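Chapter 14
Friction and Wear

Rub your palms together hard and they get warm. You have just turned motion into heat, and you did it with friction, one of the most useful forces in this whole book! Without it you couldn't walk, tie a shoe, or strike a match.

Even a surface that feels smooth has tiny bumps. Press two surfaces together and the bumps catch — push harder and they catch more. Over time some break off, and we call that wear. It is why stairs get hollows and plastic goes dull.

We'll start with a block at rest on a slope, then let it slide. Keep your notes from Chapter 2 handy, as you'll need the force arrows again.

Comments (3)

Lajos Kozma: Used this with my class in March. The palm-rubbing start got them all going!

Virnitz88: Is the slope problem on the next page solved anywhere?

Judau: @Virnitz88 yes, back of the book, under Chapter 14. 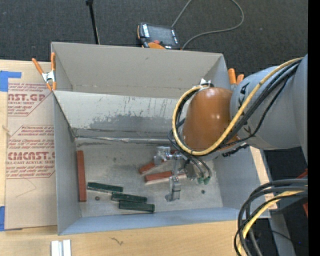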